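Ustamen Robotics Club — Bench Guide
Section 3: Lifting a soft bag by the neck

This exercise comes after the rigid block lift in Section 2. Work in pairs, one person at the controls and one at the stop button. Allow 30 minutes.

Before you start

1. Sign the bench book and write down which arm you are using.
2. Check that the stop button is released and the status light on the arm is blue. If it is any other colour, see Section 7.
3. Gather the top of the bag and twist it until the neck holds its shape. Leave a short flap above the twist.
4. Set the bag down on the black board, under the gripper.

Note: Bags with a thin neck slip more easily. Add an extra turn before you blame the program.

Making the lift

5. Load the program Bruvura and set the speed to 30 per cent.
6. Open the gripper fully and bring it down over the neck. Stop when the fingertips are level with the twist.
7. Close the gripper in small steps. The fingers should meet on the neck and stay clear of the contents.
8. Raise the arm slowly until the bag is just off the board, then pause.
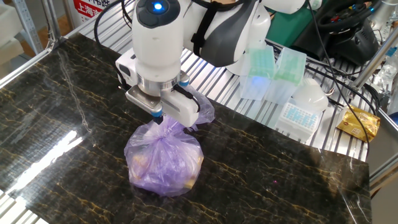
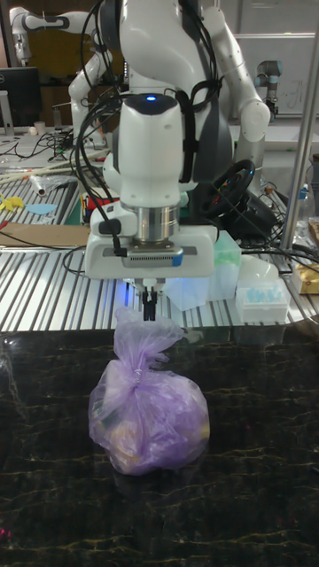

Figure 3.1. Fingers closed on the gathered neck of the purple bag, over the black board.

9. Look at the bag from the side. If it is turning, wait for it to settle before you move the arm again.
10. Lower the bag, open the gripper and raise the arm clear.
11. Save the run and fill in the results sheet. Do three runs before changing places.

Caution: Keep hands off the board while the arm is powered. To straighten the bag, press stop first.

Caution: Watch the cables when you turn the wrist. They need some slack at every position — if one pulls tight, go back the way you came.

If the bag drops

Code 302 means the gripper closed further than expected, usually on nothing. Open it, twist the neck again and repeat from step 6. If the code comes up twice in a row, tell Nadhirah Nasution or Mawar Purba and leave the arm where it is.

Last revised Monday, March 16, 2020. Section 4 covers placing the bag in a tray.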